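4.2 Comparaison des deux jeux de mors sur un objet rond

Les essais de la section précédente portaient sur des boîtes, c'est-à-dire sur des faces planes et parallèles, le cas le plus favorable à une pince à deux doigts. Nous passons maintenant à une pomme posée sur une assiette, et c'est de loin la tâche qui nous a le plus appris ! La surface est lisse, la courbure change d'un point à l'autre et l'objet roule dès que les deux contacts ne sont pas simultanés. Un mors qui arrive trop tôt d'un côté suffit à tout décaler.

Deux versions des mors ont été comparées sur la même poignée tenue à la main. La première, Dandwood, est rigide et garde une géométrie constante sur toute la course. La seconde, Momus, est plus souple et se referme en épousant le flanc de l'objet. Les marqueurs carrés fixés sur les doigts servent dans les deux cas à retrouver l'ouverture de la pince à partir des seules images, sans codeur ni câble supplémentaire.

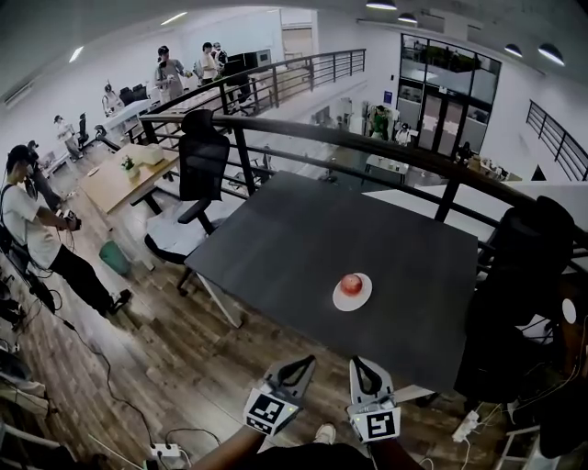
Le protocole est volontairement simple. L'opérateur approche la pince au-dessus de la table, ferme les mors sur la pomme, la soulève, la tient immobile pendant 2 secondes puis la repose sur l'assiette. Une démonstration est rejetée si la pomme quitte l'assiette avant la fermeture ou si l'un des marqueurs reste illisible sur plus de 14 images consécutives. Nous avons retenu 200 démonstrations par version, réparties entre plusieurs opérateurs qui changeaient de mors à mi-parcours pour que l'apprentissage du geste ne profite pas toujours à la même.

La phase d'approche s'est révélée passionnante à dépouiller. Avec les mors rigides, les opérateurs expérimentés adoptent presque tous la même stratégie : un doigt vient d'abord au contact, l'autre se referme ensuite. Siwan Probert, qui a annoté l'ensemble des séquences, a proposé de traiter ce premier contact comme un événement à part entière, et cette étiquette a nettement amélioré la segmentation automatique.

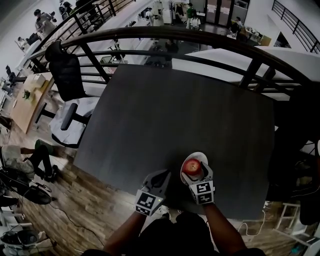 Figure 6. Phase d'approche : le doigt droit est au contact de la pomme, posée sur une petite assiette blanche.

Sur les mors Momus, cette asymétrie s'atténue. La souplesse absorbe une partie de l'erreur d'alignement et l'on peut fermer plus franchement, ce que tous les opérateurs ont signalé avec plaisir. Le revers est la mesure d'ouverture : quand le mors fléchit, la distance entre marqueurs ne correspond plus exactement à la distance entre points de contact. Nous corrigeons ce biais par une table d'étalonnage de 1201 points, relevée une fois pour toutes sur le banc Mathur -- une opération fastidieuse, mais qui n'a pas à être répétée tant que les mors ne sont pas remplacés. 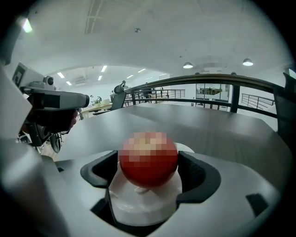 Reste la question du point de vue. La caméra embarquée, avec son objectif à très grand angle, conserve les deux mors et l'objet dans le champ pendant la saisie, tout en montrant assez de l'environnement pour que la localisation visuelle fonctionne. La vue de tête, elle, situe bien la main par rapport à la table, mais l'avant-bras ou la poignée peuvent y masquer le contact. Les deux flux sont donc complémentaires, et le contrôleur Fevberg les reçoit avec un horodatage commun. Nous l'avons d'abord entraîné sur la seule vue embarquée, puis sur les deux ; l'ajout de la vue de tête aide surtout au début du geste, quand la pince est encore loin de l'objet. Une fois les mors engagés, la vue embarquée porte l'essentiel de l'information utile.

Les poids du contrôleur ont été figés avant l'évaluation décrite en 4.3, qui reprend les deux jeux de mors avec des fruits de calibres différents.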